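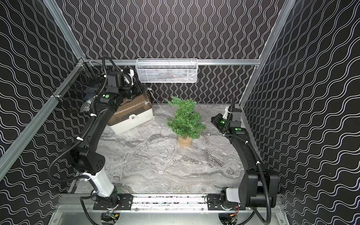
How to Submit a Written Comment on a Draft Law or Agreement

Guidance for individuals, associations and religious communities
Issued by the Stivura Center for Public Participation
Last revised April 26, 2019

Any resident of Wilari may comment in writing on a draft law, or on a draft agreement between the government and another body, while the public consultation is open. Citizenship is not required. Associations, religious communities, trade unions and companies may also comment, provided that a person with authority to represent them signs the submission.

This guide covers written comments only. Requests to speak at a public hearing are handled under a different procedure and use a different form.

Before you begin

Find the consultation notice. Each notice is published in the official register on the day the consultation opens, and a copy is posted at the Consultation Office in Tumus. The notice states the title of the draft, the ministry responsible, the reference number and the closing date. Write down the reference number exactly as printed, including any letters and slashes.

The ordinary consultation period is 60 days. A ministry may shorten it in urgent cases, and the notice must then say so and give the grounds. Count from the day after publication. If the last day falls on a public holiday, comments are accepted until the close of business on the next working day.

Obtain the full text of the draft. Press reports and summaries often leave out annexes, and many of the provisions that matter in practice are found there. If the draft is an agreement, ask also for the explanatory memorandum, which sets out how the ministry understands each article. The memorandum has no legal force but is often cited later by courts and officials.

Step 1. Decide who is commenting

A comment may be individual or joint. In a joint comment, all signatories support the whole text. If your group agrees on some points and disagrees on others, file one joint comment on the agreed points and let members file their own comments on the rest. The Office does not accept submissions in which different signatories are attached to different paragraphs.

Organizations should check their own rules before filing. Some statutes require a decision of the board for any public position. The Office will not ask to see that decision, but a comment filed without authority can be withdrawn by the organization at any time, and this has happened.

Step 2. Identify the provisions

List the articles you intend to address, by number. Quote the words you object to or support, and keep the quotation short. If your concern is something the draft leaves out, name the article where the missing rule should go.

General comments on the draft as a whole are permitted. Place them at the beginning, under the heading "General remarks," and keep them separate from comments on particular articles. The ministry is required to answer comments on articles one by one. It may answer general remarks collectively.

Step 3. Write the comment

For each article, state your position in the first sentence. Then give your grounds. These may be legal, such as a conflict with the constitution or with a treaty already in force, or practical, such as cost, timing or the effect on a particular community. You do not need to be a lawyer to raise a legal point. If you believe a provision conflicts with a higher rule, name the rule and its article number.

End each point with proposed wording where you can. A sentence such as "Article 6 should be made clearer" gives the drafting team little to work with. Write the replacement sentence in full, or state that the article should be deleted.

The text of an individual comment may not exceed 2000 words. Joint comments and comments by organizations may run to 3000 words. Quotations from the draft count toward the limit; annexes, tables and the signature page do not. If a comment is too long, the Office will return it once for shortening, and the closing date is not extended.

Comments may be critical. They may also address the conduct of the drafting process, including the membership of an expert team, where the commenter considers that this affects the result. Statements about named persons should be limited to facts on the public record. The Office may black out passages that are insulting or that disclose private information — the remainder of the comment will be processed as usual.

Step 4. Complete the cover form

Use Form 296, available at the counter in Tumus and at the reading room in Woldemariam. Fill in:

The reference number of the draft
Your full name, or the name and registration number of the organization
A postal address or email address for the reply
The name and position of the person signing, for organizations
Whether you consent to publication of your name

Comments are published in every case. If you do not consent to publication of your name, the comment will appear under the word "Resident." This option is not open to organizations.

Anonymous comments are not registered.

Step 5. File the comment

By email: attach the comment and the signed form as two separate files. Put the reference number in the subject line and nothing else.

By mail: send one printed copy. The postmark date is treated as the filing date. Registered mail is recommended in the last week of a consultation.

In person: bring two copies. The clerk will stamp both and return one to you. Keep the stamped copy until the final report has been published.

You should receive a confirmation with an entry number within five working days. If you do not, contact the Office before the closing date wherever possible. A missing confirmation is not in itself proof that the comment was lost, but an inquiry made after the closing date is much harder to resolve.

Corrections and withdrawal

A comment may be corrected or replaced while the consultation is open. Mark the new version "Replacement" and cite the entry number of the first. After closing, only clerical errors can be corrected. Withdrawal is possible until the ministry publishes its report, and must be signed by the same person who signed the comment.

After the closing date

The ministry prepares a consultation report listing the comments received and stating, for each article, whether they were accepted, accepted in part or rejected. Reasons must be given for every rejection. The report is published together with the revised draft.

If your comment was registered and does not appear in the report, write to the ministry, attach a copy of the confirmation and ask for a supplement. If there is no answer within 15 working days, a complaint may be made to the Consultation Office, which can require the ministry to issue one. A complaint cannot be based on disagreement with the ministry's reasons. Those may be raised with members of the legislature once the draft has been introduced.

Assistance

The Center does not draft comments on behalf of the public and takes no position on any draft under consultation. Staff can help locate documents, explain the form and confirm closing dates. Inquiries concerning this guide should be addressed to Awuor Mushi, Public Guidance Section. The counter is closed to visitors during the annual records review in November — email inquiries are answered as usual in that month.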